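Stories > Short Fiction > Work

Saturday, by the night clerk

I was on register 2 at Rustel the night the lady in the yellow coat lost her mind over a coupon. It was for Fillura coffee, it had run out in December, and I told her so as nicely as I could (I was nice! I have witnesses!). She called me a name I won't type, then swung around and started in on the two guys behind her for standing too close and for holding hands.

They had a frozen pizza and a bag of limes. One of them just looked at his shoes.

I'd worked there 34 days. I took her basket off the belt, put it on the floor behind me and said we were done. She held up her phone and said she'd have my job by morning.

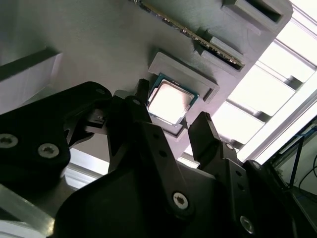 A processor in its gray holder.

By the time I got home the video had 300 comments, mostly about my hair. My manager called at 7 and wanted to know if I'd really touched the basket. I said yes, and I'd touch it again, and then I felt sick and ate cereal standing up.

They moved me to the Marwat store, which is two buses away and smells like floor wax. I figured that was that. Then last week the shoe guy came through my line, alone, with limes again. He didn't say anything about it and neither did I. I rang him up and forgot to charge him for the bag.

Last updated: Saturday, 7 p.m.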